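Leave the brick alone

My neighbours on the ground floor have just paid to have a brick wall plastered over. It took 2 days, it looks very smooth, and I think it was a mistake.

I have lived in Kembridge long enough to remember when bare brick was what you had if you couldn't afford plaster. Then it was fashionable, and now the fashion has gone again. The Tamix showroom by the station has 70 tiles on display and every one is pale grey. A woman there told me that brick behind a sink was "a hard sell". She quoted me 953 for covering mine, fitting included, and I said I would think about it. I did, on the bus home, and the answer was no.

The usual complaint is dirt. Brick holds soot, it holds splashes, and the mortar crumbles if you scrub it with anything stiff. All true. But a white wall behind a sink shows every mark by Friday, and you end up cleaning it twice a week. Old brick already has its marks. One more makes no difference.

The other complaint is that it can't be lived with, that it belongs in restaurants. I don't accept that either. A sink needs a tap, a basin and somewhere to put the bottles down.

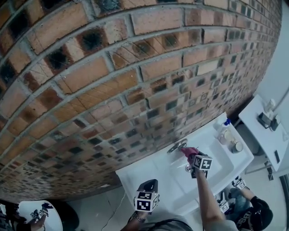 Page last changed: Fri 1 November

The blackened patches on those bricks would be the first thing a plasterer wanted to hide. I would keep them, and the curve of the wall too. What I would change is the rim of the basin. Three things are standing on it when there is a shelf to the right with room to spare - people will use the nearest flat edge whatever you build for them.

If you must spend money, spend it on the shelf. A decent one from Brekia costs 180, and you can take it with you when you move. The plaster stays, and whoever comes next may well want the brick back.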